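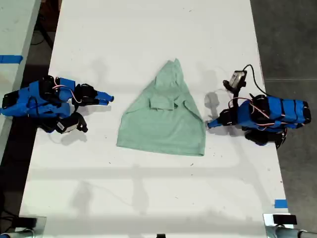 A Year Without Buying Clothes

I stopped buying clothes last January. It wasn't a resolution. I was doing my bank statements for the year before and added up what I had spent on clothing, and the total was a little under $3,000. I work from home most of the time and I could not name half of what I had bought.

The rule I set was simple. No new clothes, no secondhand clothes, nothing from sales. Socks and underwear were allowed if the old ones wore out. Shoes were allowed once, and I used that in the fall when the sole came off my left boot on the way to the bus in Plovwood. Gifts were fine, but I didn't ask for any.

A few people have written to ask how it went, so I'm putting it all in one post.

What I already had

I went through the closet first, which took most of a weekend. I also had two plastic tubs under the bed that had not been opened since I moved here. One was full of sweaters. The other had summer things, a swimsuit with no stretch left in it, and a skirt I had been looking for since the old apartment.

I had a lot of the same item. Gray cardigans, mostly. I would buy one, decide the sleeves were wrong, and buy another that was nearly the same. I kept the ones I wore and gave the others to my cousin Leonora Ambrosio, who runs the clothes table at her church hall. She is taller than me and none of it fit her, so it all went out on the table.

The other thing I found was a pile of clothes with something small wrong with them: a missing button, a hem coming down, a zipper that stuck. Some had been in that pile for years. I had bought replacements for several of them instead of fixing them.

Learning to mend

I could sew on a button and that was it. I borrowed a book from the library and used the chapter on hems. My first one came out uneven, and you can see the stitches from the front if you look for them. I wear those pants anyway.

Patching went better. I cut patches out of an old pillowcase for the inside of the jeans and went back and forth over them with a running stitch until they felt solid. It takes a whole evening to do one knee properly. I usually did it with the radio on.

Sweaters were the hardest. I tried darning an elbow and pulled it too tight, so there is a lump there now. I've since read that you are supposed to leave the thread a little slack when you turn at the end of each row. The next elbow was flatter.

For zippers I gave up and went to Somogyi Alterations, next to the pharmacy. They replaced the one on my winter coat and took in the lining where it had come loose. I counted that as allowed, as it was a repair. It cost much less than a coat.

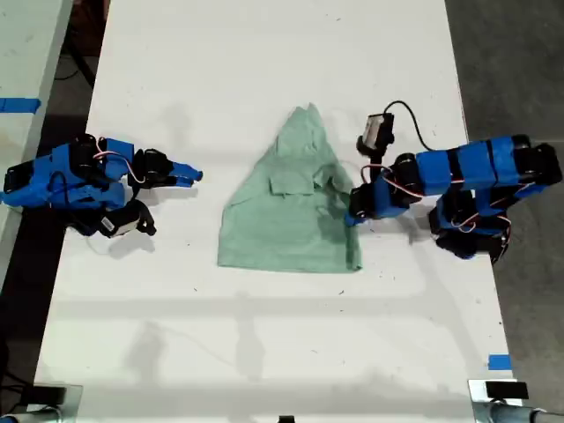
Washing things less

I had always washed everything after one wearing. With fewer clothes in use, I noticed how much the washing was wearing them out. The collars went first, then the cuffs. Dark shirts faded along the seams.

So I changed a few habits. Jeans and sweaters get hung over the back of a chair overnight and worn again. T-shirts still go in the wash every time. Everything goes in cold, inside out, and I stopped using the dryer for anything except towels and sheets. I have a rack that stands in the bathtub. In winter it takes two days for a heavy sweater to dry on it, and I have to move the whole thing to take a shower.

I also started folding most of my tops instead of hanging them. Wire hangers had left bumps in the shoulders of nearly everything knitted. Folding takes longer and I was bad at it. I still don't have a method for anything with a hood. I lay it face down, bring in the sleeves, and then the hood goes wherever it goes. T-shirts I can do quickly now, in thirds, and they stand up in the drawer so I can see all of them.

The drawer is the part I would recommend to anyone, even people who have no interest in buying less. When I could only see the top shirt in the stack, I wore the top shirt.

The parts I didn't like

February and March were boring. I was tired of every single thing I owned and the weather was bad. I unsubscribed from store emails, which helped, but I still passed the window of Brolwood on my way to the dentist and there was a green corduroy jacket in it. I thought about that jacket for a couple of weeks. By the time I walked past again the window had been changed, and I don't remember now exactly what shade of green it was.

A wedding in June was the other hard one. I wore a navy dress I'd had for a long time, the same one I wore to the last wedding in that family. I worried about it more than it deserved. Leonora lent me a scarf, and I changed the buttons on the jacket that goes over it. My aunt said she liked the dress. She had said the same thing at the last wedding.

I should also say that I spent some of the money on other things. Thread, needles, a decent pair of scissors, a fabric shaver that broke. I bought a lot more yarn than I needed, and one could argue I moved the habit from one aisle to another — my sister did argue that, at some length. I didn't put the receipts in a spreadsheet. Including the boots and the alterations I spent around what I used to spend in a bad month.
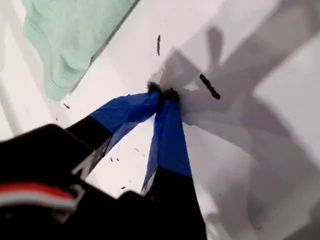
My sister also pointed out that I talked about clothes more during the year I wasn't buying any. She's right. When I was shopping I hardly thought about what I had. Once I stopped, I knew which shirt had the weak seam and which pants needed a new button soon, and I would mention it at dinner.

The year is over now and I've bought two things. One is a raincoat, because the old one had started letting water in at the shoulders and I couldn't fix it with the spray or the tape. The other is a plain white shirt. I tried it on in the store, went home, looked at what I had, and went back for it the following week. That waiting period is the one rule I'm keeping.

I'm also keeping the mending pile, but it lives in a basket by the couch now where I can see it. At the moment it holds a pillowcase, a glove, and the gray cardigan with the lump in the elbow, which I'm planning to unpick and do over before it gets cold.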